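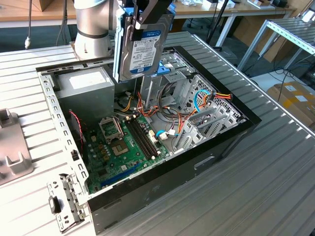 Irkeck to collect old computers at the curb starting in August

Households in Irkeck will be able to leave old desktop computers, monitors and printers at the curb under a one-year program the town council approved on a 6-3 vote.

Pickups begin in August and will take place once a month. Residents must book a slot in advance through the town website or by calling the public works desk. Each household can set out up to four items per pickup at no charge.

Until now, anyone wanting to get rid of a computer had to drive it to the transfer station on Hermans Road, which accepts electronics only two mornings a month. The town turned away 400 people last year who arrived outside those hours, according to a public works report given to the council.

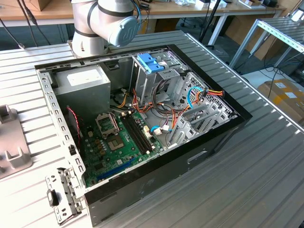
The report also said that electronics left in regular trash remain a problem, mostly in the apartment blocks near the river. Crews are not allowed to load them, and items often sit on the sidewalk until a separate truck is sent out.

Vedus, the company that already handles the town's paper and glass, will run the collection. Its contract was extended by 18 months to cover the trial and a review period afterward. The cost will come out of the existing waste budget, and trash fees will not go up this year.

Noura Masri, the town's public works director, told the council that the aim is to get equipment out of basements and garages before it ends up in the wrong place.

"People hang on to these things because the drop-off hours don't suit them," Masri said. "If we can get 2,000 items in the first year, I would call that a good start."

Three council members voted no. They said they wanted to see bids from other haulers first, and one asked why small businesses had been left out. Masri said shops and offices could be added later if the trucks have room. 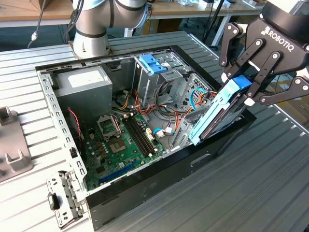 What residents need to know

Desktop computers, laptops, monitors, printers, keyboards and cables will be accepted. Televisions, microwaves and refrigerators will not, and loose batteries still have to go to the transfer station.

Items should be at the curb by 7 a.m. with the booking number taped on. Residents are asked to erase personal files before pickup. The library on Jirnmont Street will hold two evening sessions on how to do that, with dates to be posted at the front desk. 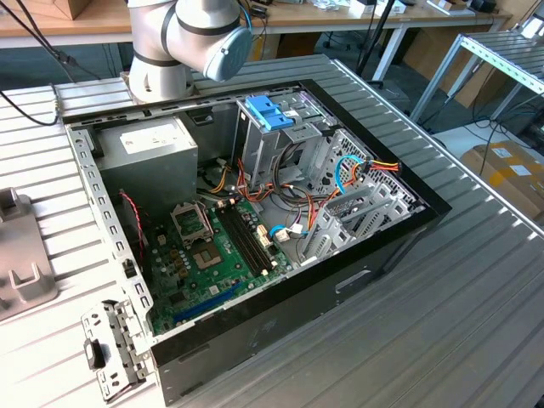
Vilém Zelenák
Town Reporter

The transfer station will keep its current hours during the trial. Booking opens nine days before the first pickup, and the route map will be mailed with the next water bill.

The council is due to look at the results after the first six months.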